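**From:** Paula Buzatu
**To:** Sanelham Home Table list
**Date:** Mar 19, 2019
**Subject:** Re: Setting a table for people who don't know each other

Yaroslav Maksymiv wrote:

> Hi all, I've been reading along since June and finally have a question of my own. We're hosting the street supper this year, 36 people, and most of them will have moved in after the last one. I've got the food more or less planned (soup, two big braises, flatbread, the Plarurik plum cake if I can get it to rise). What worries me is the tables. Last time everyone sat with the people they came with and stayed there all night. Do I do place cards? Or is that too stiff for folding tables in a driveway? Also, what do you all put in the middle? Flowers got in everyone's way and we moved them to the ground before the soup came out.
>
> Yaroslav

Yaroslav, what a great question, and hooray for you taking this on! I've been wanting somebody to bring this up for ages, so forgive the length.

First, place cards. I'm in favor, even in a driveway, but I'd skip the formal kind. We did ours with luggage tags from the hardware store, first names only, written on both sides so the people across from you can read them too. Both sides! I can't tell you how much difference it made. Half the awkwardness at a supper like yours comes from having been told a name once at the gate, with a plate in your hand, and then losing it.

For who sits where, I split up couples but keep them at the same table. Kids under ten stay next to a parent. Anybody shy goes near the middle of a long side, never at the end, where they'll have one neighbor and be at the mercy of that neighbor. And put a talker at each end. You know who your talkers are. (If you don't, ask them to help carry chairs and you'll find out in six minutes.)

Then, and this is my favorite part, have everybody move for dessert. Ring a bell, bang a pot, whatever you like, and ask every second person to pick up their glass and go sit somewhere new. People groan and then they love it. My sister Ana-style suppers in Durkarer always did this, and I met two of my closest friends over a second slice of cake with somebody else's crumbs in front of me.

Now the food, as it touches on the seating. Please do serve the braises family style, one dish for every six people, and resist the buffet line! I know the line is easier on the cook. But passing a heavy dish to a stranger is the best icebreaker there is. You have to look at them, you have to say "have you got it?", and somebody has to hold the lid. With 36 guests that works out to six dishes, and if you're short on pots, borrow. I've got two big enameled ones you can have for the weekend, and Rusu's on the corner used to lend out their serving bowls if you brought them back clean.

Soup is the one thing I'd plate (or mug) ahead of time. Hot soup traveling down a folding table is asking for it. Mugs are wonderful outdoors, by the way. They warm up your hands, nobody needs a spoon if it's smooth enough, and you can stand up and talk to someone with one.

On centerpieces, I agree with you about flowers. Anything you have to lean around is a wall. My rule is nothing taller than a coffee mug, and nothing that tips when a table gets bumped, and I like things people can touch and use. Little dishes of salt. Bread right on a board. Radishes with the leaves on. Breadsticks standing up in a cup are good too, though they do creep above my own height rule and I let them. Square cups seem to get shoved together in the middle very nicely, and they don't roll if they go over. I'm also fond of bundles of anything in one color, repeated down the whole length of the table, so that six mismatched folding tables start to look like they belong to each other. 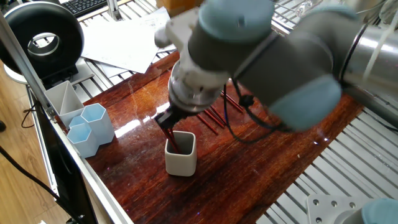 Cloths are worth a thought as well. If you have six tables you will have six heights, or at any rate it'll feel that way. Brown kraft paper off the roll hides the joins beautifully, and you can set out crayons. Grown-ups draw more than the kids do! At our last one somebody drew a map of the street with every house labeled by who lives there, and it got cut out and is still taped up inside the lending library. Tape the paper underneath, on the legs if you can, and check it again once the wind picks up.

Lights: string them along one side only, behind people, so no one is squinting. Put them up the day before. I have never once managed to do it on the day without being cross with everybody.

As for the plum cake, I've had the same trouble with it. What fixed mine was draining the plums in a colander overnight and tossing them in a spoonful of flour before they went in. I also bake it in two shallow pans now. It looks less grand, but it rises, and you get more edges.

Would you write back and tell us how it went? And if anyone else on the list has done seat-switching with a bigger crowd, I'd love to hear what you used as a signal. I heard of a block party with 79 people that did it with a trumpet, and I've been jealous ever since.

Warmly, and with two pots by the door for you,

Paula

P.S. The tags came in a box of 931, an odd number that I've never gotten to the bottom of, and I have lots left. Please take some!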